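I've been putting off replacing my old garment steamer for years, mostly out of stubbornness. It leaked, it smelled like a hot penny, and it took so long to warm up that I'd usually be dressed and out the door before it made its first sad puff. So when it finally quit on me in May, I did what I always do and read far too many reviews, then bought the one my sister-in-law had been raving about: the Javthorpe upright steamer, the tall one with the split pole. I've had it going almost every day since and I'm a bit in love with it.

**What you get**

The box is long and flat and heavier than I expected. Inside there's the base with the water tank, a two-part pole, the hose with the steam head already attached, a folding hanger that clips onto the top of the pole, a fabric brush, a crease clip, and one heat-proof mitt. Just the one, for the hand that holds the cloth. I paid 114 dollars for mine at Montecinos, the housewares place by the old ferry dock, and that included the brush, which some shops sell separately.

Putting it together is a ten-minute job. The pole halves slide into each other and lock with a little lever, then the whole thing drops into the base and turns until it clicks. The only part I had to look up was the hanger, which goes on facing away from the hose hook. I had it backward the first time and the hose kept slapping me in the wrist.

**Heat-up and steam**

Oh, this is the good bit. I timed it with my phone from a cold start, tank full, and it was steaming properly in 80 seconds. My old one took long enough to make toast. And it's real steam, a wide soft cloud of it, with none of that spitting you get from the little handheld ones when you tip them the wrong way.

There are three settings. Low is for silk and anything floaty, and I've used it on a blouse I was scared of for six years. Medium does nearly everything else. High is for cotton and linen and curtains, and it's loud – a steady hiss with a bit of a gurgle under it – though I can still hear the radio over it.

The head is wide, with a slight curve at the front so it sits flat when you press. Go slowly, top to bottom, and pull the hem tight with your mitt hand. I was rushing at first and getting ripples, and once I slowed down they dropped right out.

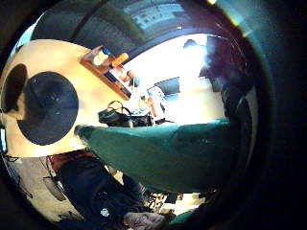
Can you steam heavy curtains while they're still hanging?

As long as the hose reaches, hanging is the best way to do them. Start at the top, work down in overlapping strips, and leave them alone until they've dried before you pull them closed. For very tall ones you'll want a sturdy step stool, with the base parked close by so the hose isn't pulling.

I did all of my living room curtains in one evening this way and I couldn't believe the difference. They'd had a fold line across the middle ever since I bought them (they came packed in a square, and I'd never once taken an iron to them) and now they just hang. I walked past three times to admire them.

**On different fabrics**

Linen pants: very good, though you won't get a knife crease without the clip. The clip is fiddly but it works, and I'd rather use it than drag out the board.

Wool coat: wonderful. Use the brush attachment and it lifts the nap as you go. Mine looked fresh from the store.

Cotton dress shirts: pretty good on the body and sleeves, so-so on collars and cuffs. If you need a crisp collar every morning, keep your iron. I kept mine.

Velvet: steam it from the back, keep the head off the pile, and it comes up beautifully. I tried it on an old cushion cover first and then got brave with a skirt.

Polyester: easy. Low or medium, one pass, done.

I lent it to my neighbor Lotte Prins for a weekend when she had a rack of choir robes to get ready, heavy pleated things with enormous sleeves. She'd planned on two evenings and got through the lot in one, and she brought it back with a lemon cake, so I may lend it out more often.

**The tank**

It's at the back of the base and lifts straight out by a handle. You can carry it to the sink with one hand. A full tank lasts me through a decent pile of laundry on medium, less on high, and there's a light that comes on when it's getting low. I wish the light were on the front. As it is, I have to lean around the pole to see it.

Our water is hard here in Hurkenport, and the manual says to use distilled or a half-and-half mix. I've been doing the mix. There's a drain plug underneath for rinsing it out, and you should do that with the machine fully cold and tipped over a tub or a sink, as quite a lot comes out. I soaked a pair of socks learning this.

**Things I'd change**

The cord is too short. I've got an outlet on either side of the living room and I still had to move the base halfway through the curtains.

The wheels are fine on wood floors and hopeless on my rug. They're small and hard and they dig in, so I lift it.

The hose hook could be deeper, too. If you hang the head up in a hurry it can slide off to one side, and that's a hot piece of metal swinging around at knee height. I've gotten into the habit of giving it a little tug to check it's seated.

And it's tall. The pole comes down but the base still takes up a good chunk of closet floor, so measure before you buy if you're short on space.

**Compared with the others**

Before this I borrowed a Purkov handheld for a couple of weeks. It's a nice little thing for travel, and I'd happily pack one for a wedding, but the tank is tiny and my wrist was complaining after two shirts. At the other end, the shop had a big commercial model for 449 dollars with a built-in pressing board. The woman at the counter let me try it on a jacket and it was gorgeous, and it was also the size of a small pony. For a regular house with regular clothes, I think the Javthorpe sits in the right spot.

If you're ordering spare parts, the replacement brush is number 3054 in the leaflet. The first one I found online was for the older head and didn't fit, so check the number on the bag before you open it.

**Would I buy it again?**

In a heartbeat! I've steamed things I'd written off, including a linen jacket that had been balled up at the bottom of a suitcase since our last vacation, and I wore it to dinner the same night. The short cord bugs me and I'd love better wheels, but I use this thing constantly and I look forward to using it, even on the boring stuff like pillowcases. Next up is the bed skirt in the guest room, as soon as I find an extension cord the manual approves of.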